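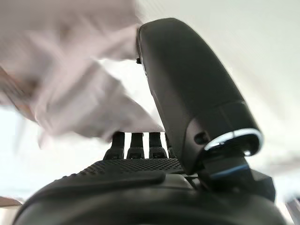
Tritano packing cubes: worth 80 bucks?

2 min read · 3 comments

tdanko_m
Everyone swears these double your suitcase space. I don't buy it. A folded shirt is a folded shirt. Has anyone tested them against plain zip bags?

rietv
I have had a set since December. They don't save space, but I can find my socks. That's worth something.

Marloes B.
Disagree. Mine squeeze sweaters down a lot — you have to roll them first.

tdanko_m
So the rolling does the work, and you could roll them for free.

Marloes B.
Try it and see how long they stay rolled.

rietv
The zippers on the small one feel cheap, by the way. I'd get the Tulico ones if you're buying at all.

Share · 3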